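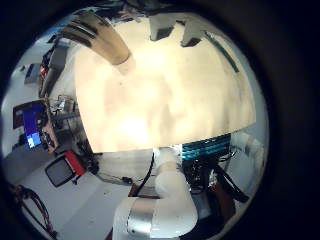
Chapter 2
Learning to grasp from the wrist view

What you need before starting: chapter 1, a bit of geometry, patience.

Most early grasping work put the camera on a stand, looking down at the table. Easy to calibrate. Also blind the moment the arm leans over the part. Put the camera at the wrist and the fingers stay in view, with the surface they are working on filling most of the picture. The price is a bent, circular image, strong foreshortening, bright surfaces that wash out, and a background full of monitors and cables that moves every time the arm does.

This chapter follows one method, Zesteo, from raw wrist images to a grasp decision. Developed at the Ornidberg lab, tested on the Curka task set. We use it because it is small enough to rebuild in a term and because it fails in ways worth studying.

2.1 The problem

Given one wrist image, decide: close, wait, or back off. No depth sensor. No force reading either, at least not untill section 2.6.

Hard cases first. Pale smooth surfaces, where there is hardly any texture to track. Curved edges, which the lens curves again. Fingers that hide the very spot where contact is made.

2.2 What was measured

The training set holds 383 grasps, of which 140 were kept back for testing. Same arm throughout, same lens. Two policies compared: one fed the full circle, one fed a crop around the fingertips. Before reading on, write down which you expect to win and on what sort of object.

The crop learns faster. It also gets lost on large objects, as the rim drops out of view and all it has left is a blank patch of colour. The full circle keeps the rim but picks up the clutter too, and will happily learn that a blue screen on the left means "close". Akbulut's masking step, covered in 2.4, deals with some of this, not all of it.

Notation is the same as in chapter 1, exept that w now stands for the wrist frame and not the world frame. Check this twice when doing the exercises.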